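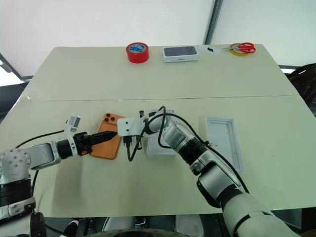
Trying out the Nimora two-arm kit

So for our project Olaia and I got to review the Nimora kit (two arms, two grippers, way too many cables!) and we picked phone packing as our task. I loved the grippers right away. The fingers are slim enough to get at a flat phone, and the arms can work from both sides of the table.

The manual was my least favorite part. It has 86 pages and only 4 of them cover the grippers, so Letay ended up reading most of it out loud to us.

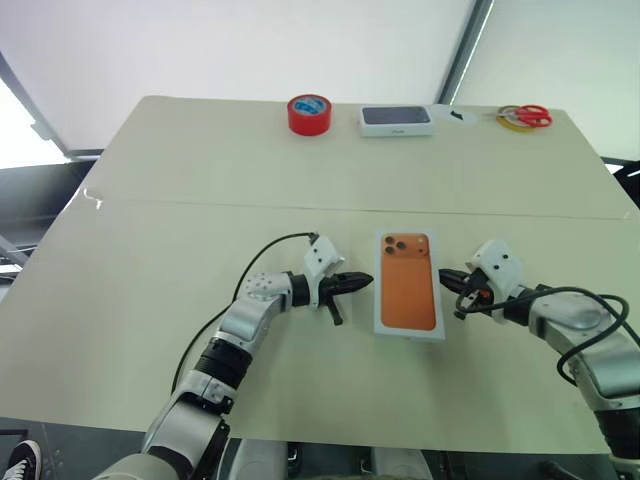
Both grippers at the phone box, scissors and tape at the back of the table.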